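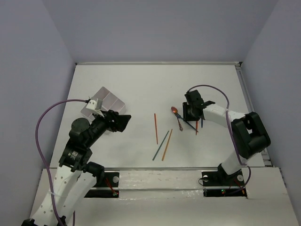

Urnovau Hitus 60 travel pack: review after one long trip

25 March 2024

The Hitus is a 60-litre travel pack with a full-length zip, a fixed harness and a separate lid pocket. It is sold by Urnovau as a single bag for trips that mix buses, guesthouses and a few days on foot. I bought mine at full price and took it away for most of January, on a route that included hill tracks, a night train and several boat landings where bags were passed along by hand. The pack was carried or loaded on to something nearly every day.

Size and weight

The makers give one volume figure for both back lengths. I have the longer one. Filled with clothes, a light sleeping bag, a wash kit, sandals and a rain jacket, it closes without force and leaves space for food. The main compartment is close to a plain box in shape, so packing cubes fit well. The lower corners are rounded and a hard-sided case will not sit fully into them.

Loaded for the whole trip, mine came to 9 kg on a luggage scale at the airport desk. It is too large for most cabin limits and I checked it in each time. The harness does not come off. It is covered by a flap that rolls out from a pocket at the base and zips up around the edge. The flap takes a minute or two to fit, and the hip belt has to be folded in a particular order or the zip will not meet at the sides. The printed card supplied with the bag shows the wrong order.

Carrying

The back panel is firm foam with a vertical channel. On flat ground with a full load the weight sits on the hips as it should. On steep descents the top of the pack moves from side to side unless both upper straps are pulled tight, and those straps slip. I had to reset them every half hour on the longest walk. Doubling the loose end back through the buckle stops this but makes adjustment slow.

The hip belt has one pocket on each side. The right one holds a phone. The left one is narrower, for no reason given, and holds coins or a small torch. The chest strap slides on a rail and came off the rail twice. It can be pushed back on with a thumb.

In warm weather the channel in the back panel does very little. Anyone walking in heat should expect a wet shirt. A mesh-backed pack of the same size is cooler, though it holds the load further from the body. 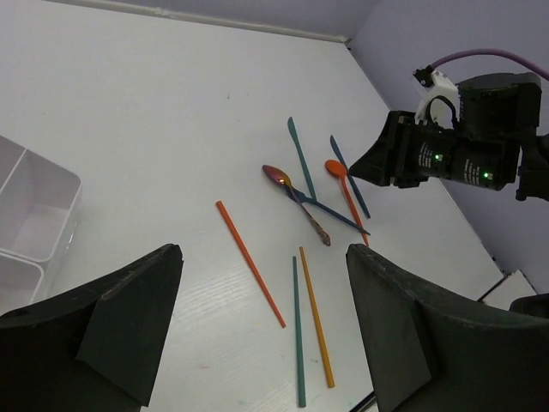
Access is where the Hitus does best. The main zip runs round three sides and opens the bag like a suitcase, which makes it easy to find things in a small room. The sliders are large and take a padlock. A second zip near the base gives access from below, and a divider inside can be unclipped. I left it unclipped.

The lid pocket is flat and wide. It lies over the main zip, so it must be lifted before the bag can be opened fully. A heavy guidebook in there pulls the lid backwards when the pack is laid down. There are two side pockets in stretch fabric, each deep enough for a one-litre bottle. Neither bottle can be reached while wearing the pack, at least by me.

Rain and wear

The fabric sheds light rain. In steady rain the zip lets water through at the top curve, and after an afternoon on an open boat the clothes nearest the zip were damp. A rain cover is sold separately under the Eltus name. I have the cover too. It fits, the cord lock holds, and it should have been included in the price of the bag.

Wear after the trip is as follows. The base has scuffs but no holes. One zip pull has lost its rubber sleeve. The stitching on the grab handle at the top is sound. The handle at the side has several loose threads where it meets the seam, and I have gone over these with a needle and strong thread. Red dust has stayed in the foam of the shoulder straps after two hand washes.

Compared with the Khương

I used a Khương trekking pack for the previous six years. It is a top-loading design with a better harness and a proper frame. For a week on foot I would still take it. For travel by road with short walks, the Hitus is easier to live with, mainly because of the zip. The Khương also has no cover for its straps and has lost two buckles to airport belts.

Price

I paid 203 pounds, with the Eltus cover extra. That is high for a bag with slipping straps and an incorrect instruction card. It is fair for the fabric and the main zip, both of which are better than those on cheaper packs I have owned.

Rating: 6 out of 10. I will use it again in the autumn, with new buckles fitted to the upper straps.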